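Harkier Recruitment newsletter
Dec 18, 2018

Shop work at Vorunine: what the job involves and how to apply

Since we put up the first notice for the new Vorunine tea shop in Prirnholm, the office has had a lot of calls asking the same things. Are the jobs still open, do you need to know anything about tea, and is it all weekend work? The jobs are still open. The rest is answered below, along with some notes on how we are handling applications this time, as we have changed a few things after the September round.

Vorunine sells loose tea, teapots, cups and a small range of biscuits and preserves. It has nine shops at present and Prirnholm will be the next. The unit is on the lower floor of the Royer arcade, on the side nearest the bus station, where the shoe repairer used to be. The company is fitting it out now and wants the full team in place before the doors open, so that everyone can train together.

The posts

Vorunine is looking for a shop manager, an assistant manager and a team of sales assistants. The manager and assistant manager posts are full time. The sales assistant posts are a mix of full time and part time, and the company has told us it would sooner fit the hours around good people than turn them away. If you can only work mornings, say so in your application. Mornings are when deliveries arrive and shelves are filled, and they have been the hardest hours to cover in the other shops.

Weekend work is shared. Full-time staff work alternate weekends and get two days together off in the week that follows. Part-time staff agree a pattern with the manager when they start, and it is written into the contract. The arcade closes early on most evenings, so late finishes are limited to the stocktake and the weeks before Christmas.

The sales assistant's day is on the feet. You will be serving, weighing tea, wrapping, filling shelves, brewing samples for customers and washing up after them. There is a stockroom at the back with a step up into it, and boxes have to be carried in from the service corridor. Anyone who needs an adjustment should tell us at the start. We pass the information to Vorunine only with your permission, and the company will talk to you directly about what can be arranged.
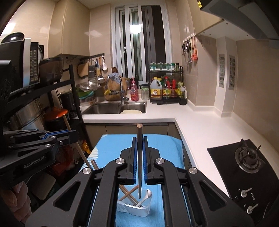 Pay is above the rate we usually see for shop work in the town, and there is a yearly bonus tied to the results of the whole shop. Vorunine does not pay commission on individual sales. Yannick Bailly, who runs retail recruitment for the company, told us it was tried in one of the older shops and dropped after a year. Staff were competing for the customers who looked as if they would spend the most, and the ones who wanted a small packet of breakfast tea were left waiting at the till.

Do you need to know about tea?

For the sales assistant posts, no. All new staff go through paid training before they serve on their own. It covers the main types of tea, how each is brewed, how to store it, and how to help a customer who knows what they like but not what it is called. There is a tasting every morning of the training period, and you will be asked to write down what you think of each cup. There are no marks for this. The trainers want people to get used to putting a taste into words, and most find it awkward for the first few mornings.

For the two management posts, some background in food, drink or gift retail is expected. It does not have to be tea. One of the present managers came from a cheese counter and another from a garden centre café. What the company wants to see is that you have ordered stock, written a rota, dealt with complaints and closed a till without help.

Languages are useful. The arcade gets a fair number of visitors from the ferry in summer, and if you speak anything besides English it is worth putting on the form, even if you are out of practice.

What went wrong in September

The September round was for the shop on the coast, and 1,578 people applied through us. That was far more than we had planned for. Our reply times slipped badly, and some applicants waited weeks before hearing anything. A few never heard at all until they rang. We have apologised to those we could reach. If you applied then and are still waiting, please get in touch and we will look up your file.

Much of the delay came from the form. It asked for a covering letter of any length, and many people sent two or three pages. It did not ask which shop or which hours, so we had to write back to nearly everyone to find out. We also asked for references at the first stage, which meant former employers were being contacted about people who had not yet had an interview. Several applicants told us this had caused them trouble at work, and they were right to complain.

The new form is shorter. You give your contact details, the post you want, the hours you can work and your work history for the last five years. There is then one box with a limit of 2,000 characters, where you tell us about a time you helped a customer, a neighbour, a patient or anyone else who was not sure what they needed. It replaces the covering letter. References are now asked for only after an interview, and only when you say we may.

Lucienne Besnard reads the forms in our office and has asked us to pass on some advice. Write the box yourself, in your own words. Spelling mistakes do not count against you. Pick one occasion and stick to it, and say what you did. A large share of the forms in September used the space to list qualities such as hard-working and friendly, and it was very hard to choose between them. The ones that went forward were mostly short accounts of ordinary events. One was from a man who had helped a customer find the right washer for a tap. He had never worked in a shop that sold food and he now works full time on the coast.

The interview day

We will invite roughly 80 people to meet us. The interviews will be held in the upstairs room at the Prirnholm library, which has a lift. Each visit should take less than an hour and a half, and we will send you a start time so that you are not sitting about all morning.

The visit is in two parts. The first is a conversation with one person from Harkier and one from Vorunine. You will have the main questions in advance, by post or email as you prefer. The second is a practical session in a small group, laying out a table for a tasting and then serving it to one another. No special skill is called for. The company is looking at how people share a job, whether they listen, and what they do when something is missing or in the wrong place. 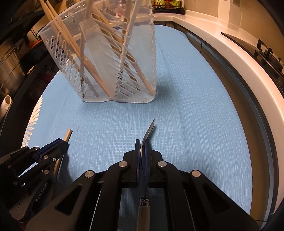
Silver fork, tines upward

Wear what you would wear to work in a shop. There is no need to buy anything, and flat shoes are sensible. Please leave off strong perfume or aftershave for the day, as it gets in the way of the tea. Bring proof that you are entitled to work here and something with your address on it. If you have trouble getting hold of either, ring us beforehand. It will not stop the interview going ahead.

Travel costs within the county will be refunded on the day if you bring the ticket or a fuel receipt. If you have to take unpaid time off to attend, speak to us about an early or late slot. We have kept some back for people in work.

Everyone who comes to an interview will get a telephone call with the result, whichever way it goes. Those who are not invited will get an email or a letter. We have taken on extra help in the office to make sure this happens.

Questions we have been asked

Can I apply for more than one post? Yes. Fill in one form and tick each post that interests you. Applying for a management post will not harm your chances of a sales assistant post.

I applied in September and was turned down. Can I try again? Yes, and you will need to use the new form. We do not carry the old answers over.

Is there a lower age limit? You must be 16 or over. Staff under 18 do not work alone or carry out the cash-up.

Is there a staff discount? Yes, on everything in the shop, from the first day of training. Tea for drinking at work is free.

Will the jobs be permanent? All the posts are permanent after a trial period. Vorunine has said it may also want a few temporary staff in the run-up to next Christmas, but those jobs will be advertised separately and it is too early to apply for them.

Can I come and see the shop first? The unit is still a building site and is closed to visitors. The company is happy for applicants to call in at any of its other shops and talk to the staff, and a quiet weekday afternoon is best for this.

How to apply

Forms can be filled in on our website or collected on paper from the Harkier office, the library or the Royer arcade information desk. Paper forms can be handed back at any of the three. If you would like help with the form, our office has a drop-in session every weekday morning, with tea and a computer you can use. The office is closed from Christmas Eve until after the New Year holiday, and forms that arrive while we are away will be read when we return, in the same batch as those sent before the break.

The closing date is the last working day of January. Please do not leave a paper form in the outside letterbox at the arcade, which belongs to the landlord and is not emptied every day.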